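Restwärme

Lesezeit: 3 Minuten

1. Auftrag

Der Auftrag der Hausverwaltung Lawal umfasste 128 Positionen. Zu erfassen waren Bezeichnung, Standort, Zustand und Restwert. Die Liste begann im Erdgeschoss mit dem Schirmständer und endete auf der oberen Ebene mit den Gegenständen, für die sich unten kein Platz gefunden hatte.

Ich arbeite für die Firma Cukar. Wir bewerten Hausrat nach Sterbefällen, Trennungen und Umzügen ins Ausland. Der Anlass steht nicht auf dem Formular. Das Formular kennt die Zustände A bis D, wobei D die Entsorgung bedeutet, und ein Feld für Bemerkungen, in das höchstens 38 Zeichen passen.

Im Februar hatte ich eine Wohnung derselben Verwaltung abgeschlossen, ohne das Feld ein einziges Mal zu benutzen. Bei Lawal galt das als vorbildlich. Ich ging davon aus, dass es sich wiederholen ließe.

2. Obere Ebene

Die obere Ebene wird von einem gebogenen schwarzen Metallgeländer begrenzt. Durch die Zwischenräume sieht man auf das Geschoss darunter. Ich erfasste einen Bürostuhl mit hoher Netzlehne, schwarz, Zustand B, und einen kleinen Beistelltisch mit Holzplatte und dünnen schwarzen Beinen, Zustand B. Danach den hellblauen Tisch und die Mikrowelle, die darauf stand.

Auf der Mikrowelle stand eine weiße Keramikvase mit Kunstblumen. Das Programm Fondix, mit dem wir die Listen führen, verlangt für jeden Gegenstand einen eigenen Standort. Ich trug für die Vase ein: »auf Pos. 126«. Fondix wies den Eintrag zurück. Ein Gegenstand kann dort kein Standort sein. 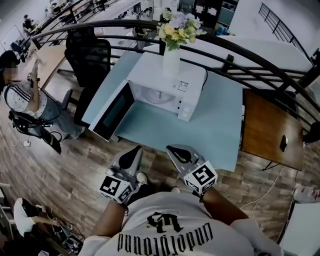

Pos. 126 mit geöffneter Tür, Vase obenauf.

Ich öffnete die Tür und prüfte den Drehteller. Er war rund und aus Glas. Die Funktionsprüfung sieht vor, ein Gefäß mit Wasser zu erwärmen und die Temperaturdifferenz zu notieren. Ein Gefäß gehörte nicht zu meiner Ausrüstung. Ich holte eine Tasse aus der Küche im Erdgeschoss, Position 41, und vermerkte die vorübergehende Entnahme.

Auf der Treppe fiel mir auf, dass die Vase bei jeder Benutzung des Geräts mitgewärmt worden sein musste, wenn auch nur gering. Kunstblumen profitieren davon nicht. Ich konnte mir keinen Grund vorstellen, sie gerade dorthin zu stellen, außer dem, dass jemand beim Warten auf etwas hatte schauen wollen.

Das Formular fragt nicht nach Gründen.

Für die Laufzeit genügen laut Anweisung 2 Minuten. Ich sah mir die Skala an. Bis zur 10 ist jede Zahl einzeln aufgedruckt, danach geht es in Fünferschritten weiter bis 35. Eine solche Einteilung ist üblich. Sie unterstellt, dass es am Anfang auf jede Minute ankommt und später nicht mehr so sehr.

Ich stellte 3 ein. Eine Abweichung von der Anweisung ist zu begründen. Ich begründete sie nicht und setzte mich auf den Bürostuhl.

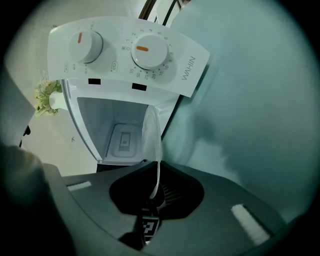
3. Bemerkungen

Die Temperaturdifferenz betrug 38 Grad. Der Wert liegt innerhalb der Toleranz. Ich trank das Wasser, spülte die Tasse, stellte sie zurück auf Position 41 und löschte den Vermerk über die Entnahme.

Als Standort der Vase trug ich »obere Ebene, Tisch« ein. Das nahm Fondix an. Um die Angabe richtigzustellen, hätte ich die Vase auf den Tisch umsetzen müssen. Ich hob sie an und stellte sie wieder ab.

Die Verwaltung rief am Nachmittag an und fragte, ob die Liste vollständig sei. Der Transporter der Firma Enora sei bestellt, man benötige die Zuordnung der Kartons. Ich sagte, die Positionen 126 und 127 müssten zusammenbleiben. Man fragte, ob es sich um ein Set handle.

Ich sagte ja.

In das Bemerkungsfeld schrieb ich: »Vase gehört auf das Gerät«. Es blieben noch Zeichen übrig. Restwert der beiden Positionen zusammen: null. Zustand: A.

Kontakt | © 2018 Alle Rechte vorbehalten | Nach oben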